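Switched my whole apartment over from the old Lekota hub to the new Mestus one last night. Posting notes for anyone thinking about it. 1/9

8/22/26

The import tool found every light and both thermostats. It did not find the door sensors. Those had to be reset by hand and added again. 2/9

Routines come across by name only. You get the title and an empty list of steps. I had taken screenshots of mine before I started and would suggest doing the same. 3/9

Voice control works without the Westolau app now. You say the room, then the thing, then what you want. "Kitchen lights off" is fine. "Turn off the lights in the kitchen" gets it right most of the time - not always. 4/9
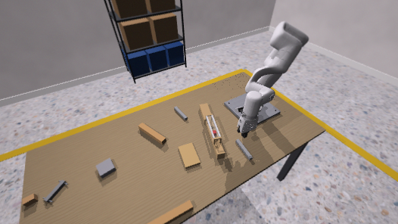 Local control is the main reason I moved. I pulled the internet cable and the lights still answered. The thermostats did not, so those still go through the Pakau servers. 5/9

There is a limit of 100 devices per hub. Fine for an apartment. If you have a big house with a sensor on every window, check your count first. 6/9

Update 932 came down during setup and took 40 minutes. The hub can't be used while that runs, so don't start right before bed like I did. 7/9

Things I miss from the old one: the battery page, and being able to share one room with a guest. Mestus says guest access is planned for January. The battery page isn't on their list. 8/9

The old hub is wiped and back in its box. I'm keeping it until guest access shows up. Will add to this thread if the door sensors drop off again - one of them already did this morning and came back by itself. 9/9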